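Two-armed build: simulated grip is fine, real grip drops everything

Asked by Ona Bite, Nodura shared workshop

I'm building a two-armed robot on a bench at Nodura, four evenings a month when I'm lucky. The arms run on a Kemo controller and the fingers are driven by Pollock servos, which I bought used and which sound like it. I try every move in the simulator before I let the hardware near anything that can break, a policy I adopted in February after a lamp.

My trouble is with round things. In the simulator the hand closes and the object stays put. On the bench, same program, same 600 gram tub of filler, the fingers close and the tub slides out toward the back of the bench. I've run it 125 times by now and have become quite good at catching.

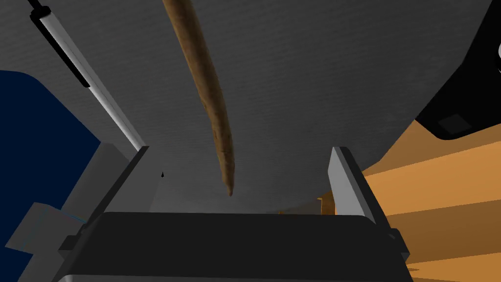 The closing speed is the same in both, and I've measured the reach from wrist to fingertip at 218 mm on the real arm, which matches the model. Friction in the simulator is whatever it was when I installed it. I suspect this is where somebody sighs.

So: do I fix the model, or put rubber on the fingers and stop thinking?

Answer 1 (accepted)

I'll be the one who sighs. Default friction is generous in most simulators, and it will let you get away with a grip that would embarrass a toddler. Turn it down until the simulated tub starts to slip the way the real one does. Do it in small steps and write down where it lets go. Then fix the grip against that number, and only after that go shopping for rubber.

The other suspect is timing. If one finger touches first on the real hand, it shoves the tub before the others get there. Used servos love doing this – each one has its own idea of what "closed" means. Take the tub away, close the hand slowly on nothing, and watch which finger arrives early.

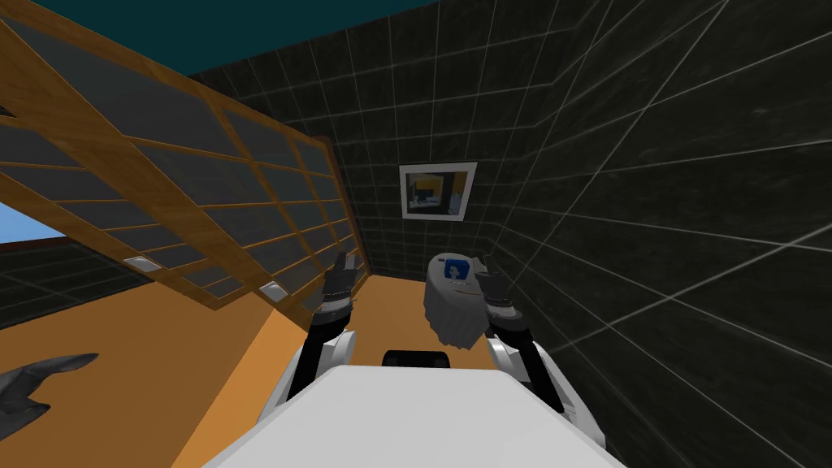 Should the servos be calibrated with the fingers attached?

Calibrate them bare first to find center, then put the fingers on and correct each one for the extra weight. It's tedious, and if you skip the second half you'll be back in a week.

Answer 2

Using both hands would help more than either of the above. A single hand pushing on a round object needs something to push against, and on an open bench there isn't anything. I lost most of a winter to this with a coffee can. Look at your own setup: the right fingers are over the upper right side of that gray cylinder, and the left hand is up in open air contributing nothing. Bring it down on the opposite side, touch with both, then squeeze. If the Kemo can't start both arms together, let the left one get there first and hold still.
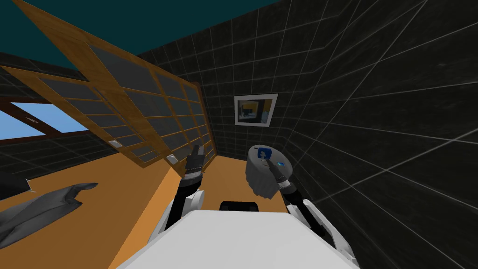

Holding still is the part people get wrong, by the way. Set the waiting arm a little stiffer than the moving one or they'll walk the object sideways between them. And try it first somewhere clear. You've got the cylinder down near the base of that black tiled wall, so if the hand pushes it that way in the simulator, the wall may be doing half your gripping for you.

Answer 3

Grindow sells grippy tape. I put it on everything. Never calibrated anything in my life.

Comment from Ona Bite

Turned the friction down and the simulated tub now falls as well as the real one, so that's progress of a sort. One finger was closing early. Going to try the two-handed version next. Tape ordered anyway.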